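Breakfast at Skemurside: Notes on the First Season
Mar 13, 2025

The breakfast service at Skemurside has now completed its first full season, and it seems proper to set down a record of how it was arranged. The house opened its dining room to walking parties in July, with eight places at the table and a menu that could be printed on one side of a card. Guests were asked to give their choices the evening before. Most did so, and those who did not were served porridge.

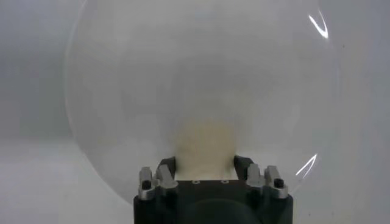 Lids were the first matter on which this author's views changed. The house had long used heavy metal covers inherited from the former hotel at Flavbridge, and they kept food warm well enough, but every inspection meant lifting one and losing the heat. Clear covers are now preferred wherever they can be had. A rounded, transparent surface can be so faint that only its thin gray edge and a few bright streaks of reflected light give it away, and staff have been asked to set such items well back from the edge of the counter. The metal covers have been kept for roasts.

The menu itself leaned on steamed food more than was first planned. Plain buns were added in the second week at the request of a party from Nindar, and they remained on the card until closing. The dough is made the night before, shaped early, and given a short rest before it goes over the water.
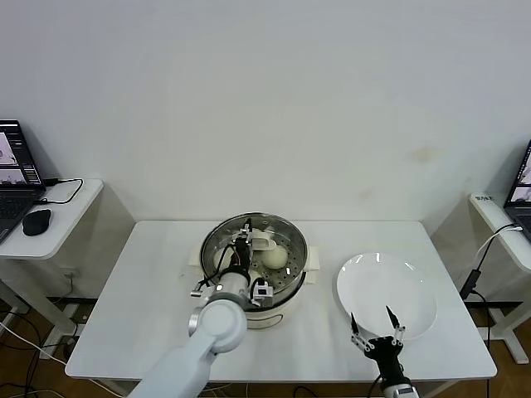 Flour was bought from Başaran in two deliveries, and the season's accounts show 1016 breakfasts served against an estimate of 1000. Total spending on dry goods came to 3730, which includes the oats, tea and sugar but leaves out the butter – that was entered under dairy and will be reported separately. Storage remains a concern. The pantry shelf nearest the back door is damp in wet weather, and the flour will be moved before the house reopens.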